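Growing from seed
Moltside Community Help > Home and Garden > Vegetables

Sweet peppers from seed keep stalling at two leaves. What am I missing?

Asked by jullilik_porch
Tags: peppers, seedlings, indoor starting, containers

Hi everyone! First time posting, long time reader, and I have to say the tomato threads on this site got me through last summer.

This year I got brave and went for sweet peppers. I started two trays on the shelf over my washing machine, and at first it was wonderful. Almost everything came up! I was taking my coffee in there every morning just to look at them. Then they opened their first pair of leaves and stopped. That was three weeks ago. They're green, they aren't falling over, they just sit there. A couple have a slightly purple look on the underside of the leaves.

What I'm doing: bagged seed starting mix, plain tap water whenever the top looks dry (so most days), a shop light hung maybe a foot and a half above them, on from breakfast to bedtime. The laundry room runs cool, 60 or so at night. No fertilizer yet, I was scared to burn them.

My neighbor says dump them and buy plants in May. I really don't want to! I picked these varieties out myself from the Beaulieu seed list and one of them is a long yellow frying pepper I can't find anywhere as a plant. Is there hope? And when they do get going, do I move them to bigger pots first or straight outside?

3 answers

Answer from Chantal Gill
Marked helpful by the person who asked

There is so much hope! Please don't dump them. Peppers that sit at the seed leaves are the most common thing people bring me at the spring swap, and most of those plants end up loaded with fruit by August. Mine did exactly this my first two years.

I'd put money on the cold first. Tomatoes will put up with a cool room. Peppers just sulk. At 60 the roots hardly take anything up, and that's also where the purple tends to come from, the plant can't get at the phosphorus even if there's some in the mix. If you can get the soil up to 75 or 80 in the daytime and keep it over 65 at night you'll see a difference inside ten days. A seedling heat mat is the easy way. Top of the fridge used to work but newer fridges don't give off much heat up there, so feel it with your hand before you move everything.

Second, the light is too far away. A foot and a half is fine for a houseplant. Bring it down to three or four inches over the leaves and raise it as they grow. I hang mine on two loops of light chain so I can go up a link at a time. Sixteen hours on is good, then let them have a proper night.

Third, water less. Most days is too much for a plant that size in a cool room. Pick the tray up. If it feels heavy, walk away, even if the top looks pale and dry. When it feels light, set it in a pan of room temperature water for twenty minutes, then let it drain. Cold water straight out of the tap sets them back too, so I fill a jug the night before and leave it by the trays.

Then food. Seed starting mix has next to nothing in it and three weeks in they've used up whatever was packed in the seed. Any balanced liquid fertilizer at a quarter of the strength on the label, once a week. Warm them up for a few days before the first feed so the roots are awake and can use it.

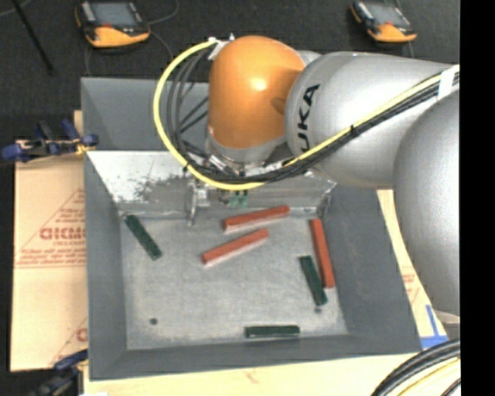

On potting up: yes, do it, and don't go straight outside. Wait for the second set of true leaves (the seed leaves don't count), then move each one to a three or four inch pot. You can bury a pepper a little deeper than it was, up to just under the seed leaves. Don't go deeper the way you would with tomatoes. Hold them by a leaf, never the stem.

Here's the schedule I use. We're a bit north of you, so shift it a week if you like:

Late February: sow, mat on, covered
Seeds up: cover off, light down low
First true leaves: start the weak feed
Second true leaves: pot up
Early May: start setting them outdoors, an hour in shade, a bit more each day
Nights steady over 55: plant out, 18 inches apart

If you get a flower bud while the plant is still in a small pot, pinch it off. I know it hurts! You'll get a bigger plant and more peppers for it.

And I grow that long yellow frying pepper too, if it's the one I'm thinking of from the Beaulieu list. It's slower than the bells at the start and then it goes crazy. Fry them whole in olive oil with salt until the skins blister. I could eat a plate of those standing at the stove, and I have.

Last year our group started 156 pepper plants for the swap and 26 of them stalled the same way yours have. They'd been on the end shelf by the door, in the draft. We moved them to the warm end and they all caught up except a few that had damping off, and that's a different problem (stem goes thin and brown at the soil line, plant flops). Yours are upright so you're fine there.

Comment from jullilik_porch: Thank you thank you! I stuck a meat thermometer in the soil and it said 61 at lunchtime. Mat is ordered. Can I leave it on all night?

Comment from Chantal Gill: Yes, if it has a thermostat. If it doesn't, check the soil in the morning a couple of times and put a folded dish towel between the mat and the tray if it's over 85.

Comment from jullilik_porch: It does! Setting it to 78.

Answer from tom_by_the_creek

more light. peppers love light. also put a fan on them

Comment from Chantal Gill: The fan is a good tip once they're bigger! I'd keep it off these until they've warmed up.

Answer from Deok-su So

I agree with nearly all of the long answer, so I'll only add a few things.

Check your water. Here in Moltside it comes out quite hard, and in a small tray that builds up. If you see a white crust on the soil or around the rim, flush the tray once with rainwater or cheap bottled water and let it drain completely. I do this before the first feeding every spring.

Don't judge your light by how bright it looks to you. Read the label on the tube or fixture. An old shop light with one tired tube can be under 2,000 lumens, and that won't carry two trays even hung low. I replaced mine with a plain LED fixture, 5000K, nothing fancy, no purple bulbs, and my seedlings have been stocky ever since.

I would also sow a few more seeds of the frying pepper now, six or so, as insurance. It's early enough. Soak them overnight in lukewarm water and put them straight on the new mat. They will come up in a week or a bit more, and sometimes the second batch overtakes the first because it was never cold. If both batches do well, you will have plants to trade, and people are very happy to get odd varieties.

The one place I differ: I don't pinch the early buds on small-fruited types. I have grown them both ways side by side and picked the same amount in September. On big bells I do pinch.

For containers, if you decide to keep some on the porch, use five gallons per plant. I tried three gallons and had to water twice a day in July.

Comment from jullilik_porch: White crust, yes!! All along one edge. I thought it was mold. Flushing them tonight, and I just put eight more seeds in to soak.

Comment from Deok-su So: Good. If it was mold it would be fuzzy and wipe off easily. Crust feels gritty.

Comment from maplestep: Following this, mine are doing the same thing and I'm in a basement at 58. Would a mat be enough down there or should I move them upstairs?

Comment from Chantal Gill: Mat plus a clear cover at night, propped open a crack. Upstairs is better if you have the room!

Related questions
Can I save seed from a supermarket pepper?
Leggy tomato seedlings, bury or start over?
Best time to set out basil in Moltside
Tiny black flies in my seed trays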